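### 3.2 Sorting rules and error reports in small-parcel depots

The second part of the study concerns how depot staff record items that end up in the wrong place. We collected written error reports from two depots, Premlow and Clurneck, both of which handle returned building samples, tiles and small hardware for retail customers. The depots use the same paper form. It has a box for the item number, a box for the shelf or bin where the item was found, and a blank space of five lines headed "What happened."

We took 200 forms from each depot, working backward from the end of April. Forms with no text in the blank space were kept in the sample and coded as empty. Forms that could not be read by both coders were replaced with the next one in the stack. This happened 31 times, mostly at Clurneck, where the carbon copies are the only ones kept.

Coding was done by the first author and by Ismail Chraibi, who had no part in designing the form. Each sentence was marked as naming a cause, naming a person, describing a place, or none of these. A sentence could carry more than one mark. Disagreements were settled by rereading the form together, and if that failed the sentence was marked "none."

The most common kind of sentence at both depots describes a place. Staff write that an item was "behind the other ones" or "in the bin for greens," and they often stop there. Causes come up far less often. When a cause is given, it tends to be a general one, such as a busy shift or a late truck, and it is hard to tell from the form whether the writer knew this or guessed it.

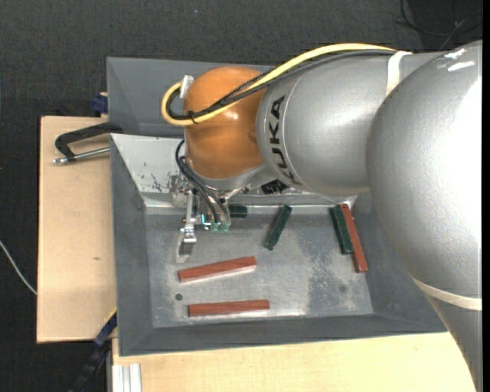
Figure 3. Mixed colors in a single bin.

Place descriptions differ between the depots in one respect. At Premlow the bins have printed codes, and writers there use the code even when it makes the sentence longer. At Clurneck the codes were introduced later and many of the older staff never took them up. They refer to bins by what is usually kept in them. A new worker reading "the tile bin by the door" has to know which door is meant, and the building has four.

We expected the printed codes to lead to shorter reports. They did not. Premlow forms run slightly longer than Clurneck forms, and the extra length comes almost entirely from the sentences that follow the code. Having given the exact location, the writer seems to go on to explain it: the bin was full, the label had turned inward, the next bin along holds nearly the same thing. Lamrani's earlier work on hospital supply rooms described a similar pattern, but the forms in that study were typed and had a word limit, so the two sets are difficult to compare directly.

Naming a person is rare. Across both depots, 20 forms name a coworker, and in most of these the coworker is named as the one who found the item. Supervisors told us that new staff are asked to leave names out. The written guidance does not say this, and we found no notice to that effect at either site.

We also looked at what happened to the forms afterward. At Premlow they are entered into Pledotance, the stock program, by a clerk who types the item number and the location and leaves out the rest. The free text is filed in a drawer. At Clurneck the forms go to the shift lead, who reads them and puts them in a box. In neither case does the written account reach the people who decide how the shelves and bins are arranged, although at Clurneck the shift lead sometimes passes things on by word of mouth.

This matters for how the forms should be read. Rajput, a former shift lead at Clurneck, told us he wrote his own reports "for the box" and kept the useful part for the morning talk. Several others said much the same. The forms are therefore a weak source on causes – the causes are discussed, but elsewhere – and a fairly good one on where things are found.

A further 100 forms from the winter months were set aside for the check on coder agreement described in Section 3.3.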